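**What happens to the racking crew once the arms take over bottle loading?**

Elsa Løken
31/07/2020

I work in returns at Climance in Molludano. We take back bottles, check them and put them in racks for the tasting rooms. There are 7 of us on the racking side and we get through 1776 bottles on a full shift. Management has bought a two-arm cell from Bakos and it goes live on our floor once the guarding is signed off.

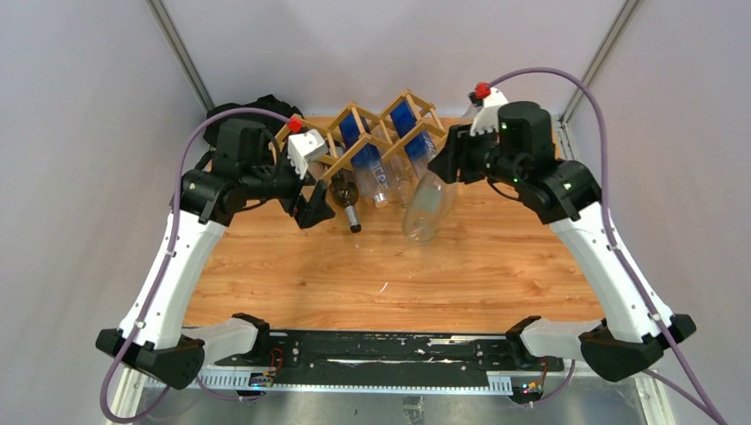 My question is about the jobs more than the machine. We were told in June that no one would be let go, but that "roles will be reviewed," and that is all we have in writing. I have been racking for a long time and I can see what the cell is meant to do. It has an arm on each side of the table and the wooden rack at the back, with water bottles in there along with a dark one, so they clearly want it to take mixed stock and not only wine. Mixed stock is most of what I do all day. If that goes, what is left for me to ask for? Has anyone been through this, and what should we get agreed before it starts?

We are paid a base rate plus a piece rate over 1165 bottles per person per week. I don't know what happens to the piece rate if the cell does the easy ones and we get the rest.

---

**hollis_r**

We have had the same kind of setup at our site in Branorano for over a year. Sort out the piece rate first. Ours was left alone at the start and people lost money right away. The cell took the plain, clean bottles and the crew got sticky labels, odd shapes and chipped necks. The target had been set on the old mix. It took us four months to get it lowered, and there was no back pay.

The second thing is who stands at the cell. It needs a person near it for most of the shift, to feed it, swap racks and clear it when it stops. At our place that was called "monitoring" and paid at the same rate as packing. It is a skilled job once you are doing it. Ask for a grade. 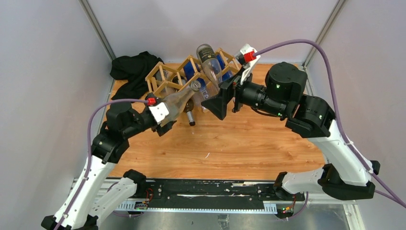 Will you need to learn programming to work at the cell?

Most of the work is teaching positions by hand and restarting after a stop. Our people had two days of training and were fine. One or two went on to do more and now set up new bottle types, which does pay better.

The other change is pace. With people you speed up and slow down together. The cell keeps the same speed all day and you end up eating lunch when it suits the rack changes. We had to get breaks put on the schedule, with the cell paused. Ask for that in writing too.

---

**pdm_nights**

They always say no layoffs. What they do is not replace people who leave. We went from a full crew to half and no one was ever fired. Get the headcount written down.

---

**Marguerite T.**

I agree with hollis_r on the pay. I would add the hand work, which gets forgotten. It is a slow job for a gripper to hold a glass bottle by the body and keep it lined up, and somebody who has racked by hand for years knows which bottles will give trouble. Our trials went badly until two of the rackers were put in the room with the engineers. They were the ones who pointed out which shapes to keep back for hand racking.

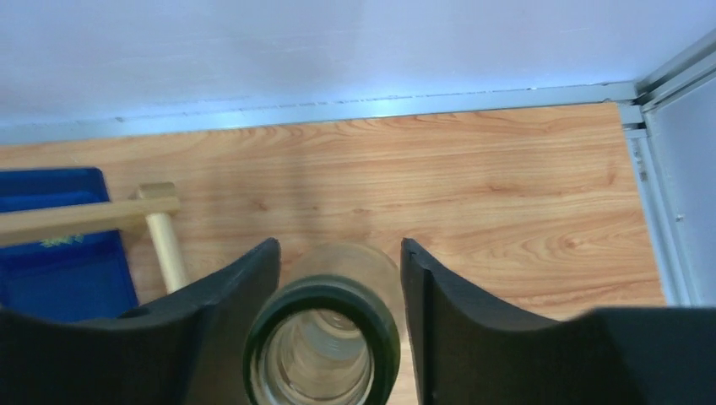
*Marguerite T. · Bottle Handling Team, Day Shift*

So ask for a place in the trials, paid as normal hours. You will find out early what the cell can and can't take, and you can bring that to the meeting about roles. Our first trial ran to 400 bottles and the notes from it were used to set the new split between hand and machine.

Also ask who cleans up. A rack can go over and then you have glass to deal with, and on our floor it was assumed the rackers would do it between their own bottles. It was not in anyone's job description.
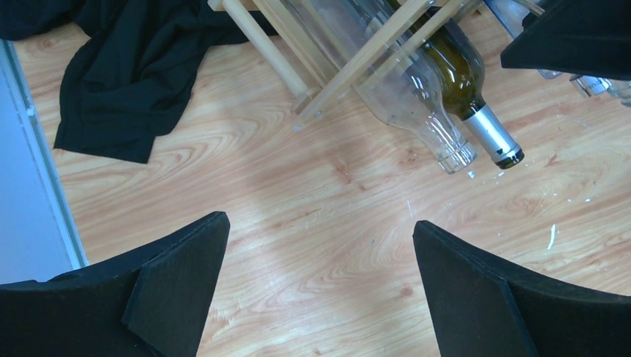 ### What I would get in writing before it starts

- The piece rate, reworked for the bottles that are left for hand racking, with a date to look at it again.
- A grade and a rate for whoever runs the cell.
- Break times with the cell paused.
- Who clears glass, with what gloves and tools, and that the arms are locked off first. Small white bits like the ones on that wood-grain surface are easy to miss, so allow proper time for it.
- Headcount, as pdm_nights says.

If you have a union rep, bring them this list before the next meeting.

---

**Elsa Løken**

Thank you, this helps. We have asked for the piece rate and the cleanup to go on the agenda. I will post again when we get an answer on the grade.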